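28/08/2020
By the Communications Office, Altier School of Dance

The Altier School of Dance will return to its studios in October with a full autumn programme, a smaller performing company and a new arrangement for its annual show. The director of the performing company met the Communications Office this week to discuss the plans and to answer questions sent in by families over the summer.

The company will have 39 members this season, divided between the junior, intermediate and senior lines. Auditions were held by video for the first time. Dancers were asked to send in a set piece of ninety seconds and a short solo of their own choosing.

"We were unsure how well we could judge a dancer on a small screen," the director said. "Musicality was the hardest part, as the sound and the picture did not always agree. In the end the panel watched every entry twice, once with the music and once in silence, and we were content with the places we offered."

In all, 277 entries were received across the three lines, a figure the director described as higher than the school had planned for. Dancers who were not offered a place have been invited to join the open classes, which run on the same evenings and are taught by the same staff.

Rehearsals will be held in groups of no more than 6 in the Hikau Studio, with the larger hall kept for full run-throughs later in the term. Each group will keep to its own arrival time and its own door. Parents are asked to remain outside the building at both ends of the session.

"I know that parents like to come in and watch the last few minutes, and I am sorry to lose that," the director said. "Many of our families have become friends in that corridor. We shall open it again as soon as we are permitted to do so."

The choreography has had to change as well. Kick lines, in which dancers link arms, have been taken out of the opening number, and the lifts in the senior piece have been removed. The director said that the dancers had taken this well, although the seniors had asked more than once whether the lifts might come back by spring.

"They have worked on those lifts for two years," the director said. "I have told them that I will not promise something I cannot give. What we have put in their place is harder than it looks. It asks for very exact spacing, and spacing is where a young company usually shows its age."

The autumn show carries the title "Zupan" and is set to a score written for the school. It tells the story of a travelling fair in 3 parts, with the junior line appearing in the first and last. Costumes will be drawn largely from the school's own store, with alterations made at home from patterns sent out in advance. Asked whether this was a matter of cost, the director agreed that it was in part.

"We did not take fees for the summer term, and that has to be paid for somewhere," the director said. "But there are some fine pieces in that store which have been worn only once. The gold jackets from the winter gala have been hanging in their covers for years. I am pleased to see them go out again."

The show will be filmed at the Roltov Theatre without an audience and sent to families by private link. A decision on whether tickets can be sold for a spring performance will be made after the half-term break. Families who hold credit from the cancelled summer show may carry it forward or ask the school office for a refund in writing.

The director also paid tribute to the dancers who left the senior line in July without a final performance. Their names will be read at the start of the filmed show, and each will receive the company pin which is normally presented on stage.

"They missed their last night, and a film of somebody else's show does not make up for it," the director said. "They have a standing invitation to come back and take class with us, and several have already asked for dates."

Shoe fittings for new members will be by appointment. The uniform list is unchanged, except that dancers should now arrive dressed for class with hair already secured. Timetables will be sent to families by e-mail before the start of term.

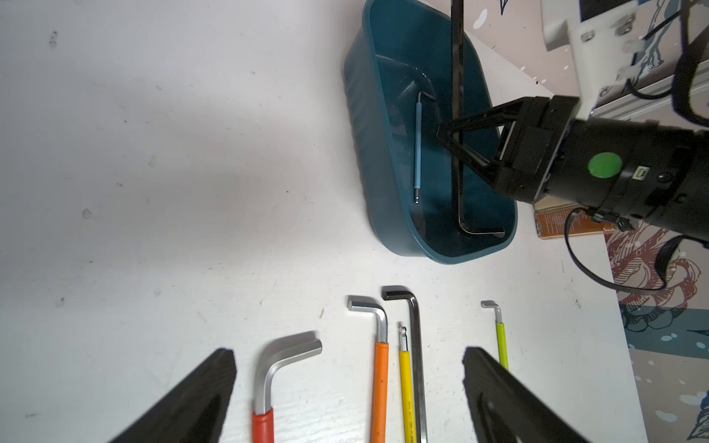 Hex keys in a teal tub.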